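In praise of the pale table

I have been writing about furniture for long enough to have a reputation as the woman who likes plain things, and I'd like to make it worse. My favourite piece of design at the moment is a light-coloured tabletop with nothing going on in it at all, apart from the grain. And what grain!

We moved into the shared workrooms at Plirnmont in May. I had braced myself for white laminate, the sort that makes every mug look like evidence. Instead we got pale wood, creamy and a bit shiny, and for the first week I got very little done. I kept putting my notebook down somewhere and then moving it because I wanted to see what was under it. There are ripples in there, little peaks and dips running across the middle, like sand when the tide has gone out (or like the line of hills you draw when you are seven and have just worked out how hills go).

People who came to see me were polite about this. One or two of them bent down to look, and then they stayed bent down for rather longer than they had meant to, which I count as a win. 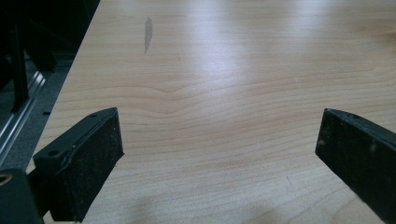 The case for a few marks

There's a small grey smudge towards the far side of one table, long and thin like a drip, and I have grown fond of it. I have no idea what it is. I haven't scrubbed at it and I would ask everybody else not to either. A faint line, maybe a scratch, runs nearer the front, and you only notice it if you go looking.

I know what the shops would like me to feel about this. A sales assistant at Kimitov once tried to sell me a protective pad for a desk I hadn't yet decided to buy, and then a second pad to go on top of the first. The desk was £1281. The whole pleasure of it was the wood, and she wanted me to take it home and put it under felt for the rest of its life! I left with neither, and I have thought about that poor desk ever since.

A table is where you lean, eat a sandwich over your keyboard, cut a bit of card when the mat is in the other room. If it comes through all that without a trace, lovely, but I don't see why we should arrange our days around it. Pale wood shows its knocks more than dark wood does in some lights and less in others, and either way you soon stop minding. My grandmother's kitchen table had a burn on it the shape of a boot and we used to argue over who got to sit at the boot.

About the shine

I'll admit to one real fault, and it's the finish. Semi-gloss under a bright light gives you a glare, and where the glare falls the pattern washes right out. You get this whitish band with the grain going in one side and coming out of the other. If you are trying to read a printed page next to it you will end up shuffling your chair.

My own taste is for something flatter, oiled if the budget allows. I priced up a matt oiled top from Hollis last year, same sort of size, and it came to £2333 before delivery, so I can see why whoever fitted out our rooms went the way they did. And the shine does have its good side. Move your head a little and the bright patch moves with you, and a bit of figure you had never noticed turns up where the glare was. I have spent whole phone calls doing this.

Look for the arches

If you have a table like ours, find the part where the lines close up into loops. Joiners call it cathedral grain, for the arches, though to me it has always looked more like a walking map, with the contours packed one inside another and a long narrow summit in the middle. It comes from the way the board or the veneer is sliced through the tree's rings. Cut it another way and you get straight stripes, which are handsome and very well behaved, and I would swap a whole wall of them for one good set of loops.

On ours the arches sit over to one side and then, as you follow them across, everything calms down and straightens into long streaks. I love that change. It's like driving out of the hills. Dust shows up on it less than I'd feared, too: the odd pale speck, easily ignored, and I am very good at ignoring it.

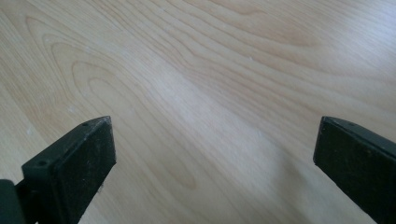 Ngaio Harawira wrote to me after I first went on about this in the newsletter, and she doesn't agree at all. Light tops, she says, are cold to sit at in winter and tiring by four in the afternoon, and she would rather have one old dark table with a lamp on it than a room full of birch lookalikes. She also thinks I'm being soft on veneer. "A solid top can be sanded back as often as you like within reason," she wrote. "Try that with yours and you'll be down to the glue by teatime."

She's right about the sanding. You do have to go gently with veneer, and a deep gouge is more or less there for good. On the rest I won't budge. Solid wood moves about with the seasons, and a wide solid top in a heated office can cup like a crisp if it's badly made. A decent veneer on a steady core stays flat, and it spreads a beautiful piece of timber over far more tables than the plank ever could. I find that rather cheering. More people get the contours!

As for the lamp, I have nothing against lamps. I bought one at Mornoron for £59 and it lives at the end of my table, turned down low, which tames the glare on dull afternoons and makes the wood go the colour of shortbread. Ngaio is welcome to come and sit beside it and tell me it isn't dark enough.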